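Two Arms, One Small Table: What We Changed in the Planner
Speaker notes, Malou Thygesen, Plemosville, June 15, 2022
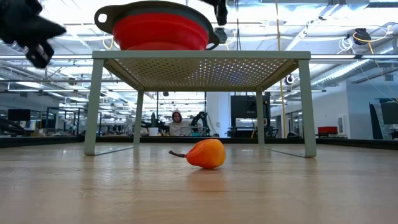

Slide 1. Red bowl up top, toy pear down on the wood.

Say hi, thank Tove Vigfúsdóttir for the invite. Leave the slide up while people find seats.

Opening question for the room: how many of you have written a collision checker that treats a table as a box? Hands up. Mine's up too! We did it for months. A box is fast and it's safe, and with a box you will never, ever reach the pear. As far as the planner was concerned, the whole space between those legs was solid.

So the talk is about what happened to our software once we let it know that a table has an underneath. Perception first, then planning, then the bit I'm most excited about, which is the replay tool. Questions any time, please interrupt.

Slide 2. Perception
The tabletop is a grid of little holes with light coming through. Lovely for the eye, horrible for depth. In our logs the surface came back as a cloud of half-points, some at table height, some way off in the room behind. The old filter threw out the scattered ones and kept whatever was left, so the table flickered in and out of the world model. (Pause. People who have done this will groan.)
What we do now: fit the plane first, from the rim and the legs, then decide what the holes mean. If the plane fit is good, the points behind it don't get to vote.
Toft is the module that does this. It's small. Mostly it's a plane fitter and a very stubborn opinion about furniture.
Mention the bowl: collapsible, ribbed sides, so don't trust a stored height. Toft re-measures the rim every time before a grasp.

Slide 3. Planning
Two arms, one small target area. Show the reach map here, don't talk over it, let it play.
Old setup: plan arm one, freeze it, plan arm two around it. Works fine until both want to be near the table, and then arm two sits there being polite forever.
New setup, in Starira: both arms go in one problem, but only inside the shared region. Outside it they plan alone. I love this trick because it's so cheap. The joint problem is large, but the shared region is tiny, so you almost never pay for it.
Numbers: 308 test starts, planning budget of 400 milliseconds each. The old planner gave up on a lot of them. Go to the chart and let them read it. Don't quote percentages from memory, I got it wrong in rehearsal.
Someone will ask about the legs. Answer: four thin capsules, each padded by 8 millimeters. We tried less padding and the low approach got twitchy.

Slide 4. Control
Short one. Going under something means slow and flat, so there's a speed cap that depends on clearance. It's a smooth curve now. It used to be a step, and you could hear it! Play the audio clip if the room has sound. If it doesn't, skip it and do not attempt the noise yourself.

Slide 5. Replay
My favorite slide, take your time.
Hosden stores each planning call with the world model exactly as the planner had it: same points, same timestamps, same random seed. Open one on your laptop, change a weight, run it again, and see both paths side by side. We have 2,588 calls saved so far and a fresh checkout can rerun them overnight.
Story to tell: the bug where one leg was missing. Every path looked great. Really elegant, right through the metal. Replay found it before lunch. The leg had been merged with something tall in the background, and the fix was one line in the clustering step.
Live demo if the network is behaving. Backup video is on the desktop.

Slide 6. What's next
Soft rims and handles. Grasping a flat tab with a hole in it is a different problem from grasping a round edge, and our scoring treats them the same.
Moving the table while an object is still under it. Tove has a branch for this, ask her in the break.
Replay viewer cleaned up for other groups by August. If you want it earlier and don't mind rough edges, come and find me.

Leave slide 6 up for questions. Repeat each question into the mic.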